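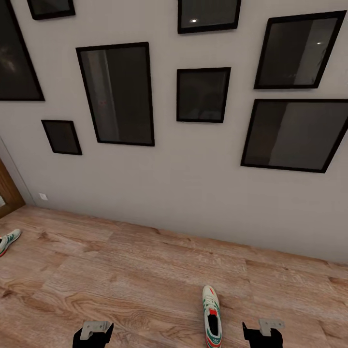

Posted by Ronja Wallin on 2025-06-13
Tags: teleoperation, demonstrations, simulation, grasping

Bad grasps in demos when the target is between the fingers but turned

I am recording demonstrations in simulation for a shoe pickup task. I drive the gripper by remote control with a six-axis hand controller and view the scene through the wrist camera. The view I have at the start of the closing move is at the top of this post. The target is the upright sneaker between the fingers. The other one at the left is the second half of the pair and gets picked up later in the same episode.

The policy trained on these demos gets to the shoe without trouble. The failure is in the last part. It closes with the shoe turned a little relative to the fingers, one finger touches first, and the shoe spins out. I have 86 demos. I went back through them and found that in 12 of them I did the same thing myself: one finger touched, the shoe turned, I stopped, backed off and tried again. Those episodes still end in a successful pickup, so the success filter in Flenon kept them.

What I have tried:
- Slower closing speed. The shoe spins more slowly but it still spins.
- Higher friction on the finger pads. This helps in the simulator, but I don't trust it for the real arm.
- Training for longer. No change.

My questions are whether I should delete the episodes with a retry, and whether there is a better way to line up the wrist by remote control. With the camera looking down this steeply I find it hard to judge yaw. The controller maps hand rotation 1:1 to wrist rotation. Control rate is 8 Hz, which is the Cleda default, and I have not changed it.

3 replies, sorted by votes

Ronja Ljungberg
Accepted

Don't delete them yet. Trim them first. A retry episode has two parts: the bad approach, and the recovery after it. The recovery is useful data, because the policy will end up in that state sooner or later and needs to have seen a way out. The bad approach is what you don't want it to copy. Cut each of those episodes from the moment the fingers are open again and you start to realign, and keep everything after that. Check that your trainer accepts an episode that doesn't begin at the home pose. Some loaders assume it does and will compute the first action wrong.

On yaw, two changes:

1. Lower the rotation gain. 1:1 is too much for the last bit of travel. I use a gain of 0.4 on a clutch button and full gain the rest of the time. Hold the clutch, make the small correction, release.

2. Pick a fixed reference on the object and use it every time. For a shoe seen from above I use the line from heel to toe and put it midway between the fingers, parallel to both. In your view the toe points to the wall and the heel is toward you, so you have a long line to work with. Do the yaw correction while you are still above the shoe. Once the fingers are down beside it you have little clearance left and every correction pushes the shoe.

Also, 8 Hz is low for a contact task. If the simulator can keep up, record at a higher rate and downsample afterward. You can't go the other way.

One more thing to check is how much your start poses vary. If you always approach from the same side, the policy never sees a large yaw error early in the episode and never learns to remove it. Spawn the shoe at random angles and record a new batch before you touch the training settings.

Comments on this reply:

Ronja Wallin: The loader did assume the home pose. I patched it. The clutch makes a clear difference; I did a short batch with it and had no spins. I will add the random angles next and retrain on everything.

Ronja Ljungberg: Keep the old and new batches under separate tags so you can train on each alone.

Løken

Are you sure it is the demos? I had the same symptom in May and it was the collision mesh. My shoe was using a convex hull, so the collar opening was filled in and the sides bulged out past the visible surface. The fingers hit something that wasn't drawn. Turn on the collision overlay and look at it from above. If it is a hull, split it into 4 or more convex pieces.

clilmont

just use a suction cup

Comment on this reply:

Ronja Wallin: The real arm has a two-finger gripper, and suction doesn't seal on the fabric of the real shoes. I did check the mesh as Løken suggested. It was a hull at the toe end. Fixed now, and the contact point looks right, though the demos I recorded before the fix have the wrong contact in them and I may have to redo those anyway.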